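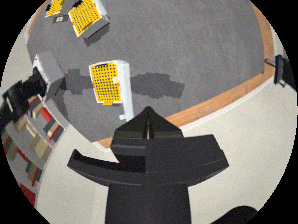

Wing-yan Yu wrote to ask whether a hold placed on a reference volume in February would still be honored after the move to the new catalog, and whether she would have to place it again. Several members have sent the same question. Holds placed before the move remain valid and keep their original position in the line. Members do not need to take any action.

Kairys Library: Frequently Asked Questions About Membership and Borrowing

Last updated: Tuesday, October 13, 2020

Who may become a member?

Membership is open to any person aged 16 or older who lives, works, or studies in Kairys or Durine. Applicants under 16 may hold a junior card with the written consent of a parent or guardian. Residents of other towns may apply for a visitor card, which is valid for one year and may be renewed.

What documents are required?

Applicants must present one form of photo identification and one proof of current address. A utility bill, lease, or bank statement is acceptable. Applicants who work or study in the area but live elsewhere should bring a letter from their employer or school in place of the proof of address.

Is there a fee?

Standard and junior cards are free. The visitor card costs $100 per year. The fee is not refunded if the card is canceled early. A lost card of any type is replaced without charge the first time.

How many items may be borrowed?

Standard members may have up to 200 items on loan in a calendar year. Items used in the reading room are not included in this limit. Members who reach the limit may ask the Circulation Desk for an extension, and requests from teachers and home study groups are normally approved.

How long is the loan period?

Books and printed music are lent for four weeks. Recordings and magazines are lent for one week. Loans renew automatically unless another member has placed a hold on the item. A notice is sent three days before the due date by email, or by mail for members who have no email address on file.

What happens if an item is returned late?

The library no longer charges daily fines. An account is suspended when any item is more than three weeks overdue, and it is restored on the day the item is returned. After eight weeks the item is treated as lost and the member is billed for its replacement. The bill is withdrawn if the item is later returned in good condition.

May I borrow from the Fakness Collection?

No. The Fakness Collection of local history holds 475 bound volumes and 1840 maps and loose sheets, all of which must be used on site. Appointments are made through Pui-shan Kao in Special Collections and should be requested at least two working days ahead. Pencils only are permitted at the reading tables. Bags and coats must be left in the lockers outside the room.

May I copy or photograph material from the collection?

Members may take photographs for private study without flash. Copies intended for publication require a signed permission form. Bound volumes may not be placed on the photocopier, but staff can make scans of single pages on request. Some maps are on deposit from private families and may not be copied at all; these are marked in the catalog.

Where may items be returned?

Items may be returned to the main desk, to the branch at Elel, or to the outdoor book drop on the north side of the building. Large-format books and items from other libraries should be handed to a member of staff. Items placed in the book drop after closing are recorded as returned on the next open day, and accounts are adjusted so that the member is not treated as late.

Can the library obtain a book it does not own?

Yes. Interlibrary loan is available to standard members. Most requests are filled within two to three weeks. The lending library sets the loan period and may limit use to the reading room. Textbooks required for a current course are not requested through this service.

How do I update my address or close my account?

Address changes may be made at any desk with proof of the new address. To close an account, return all items and submit a written request to the Membership Office, attention Yee-man Man. Borrowing records are deleted when the account is closed.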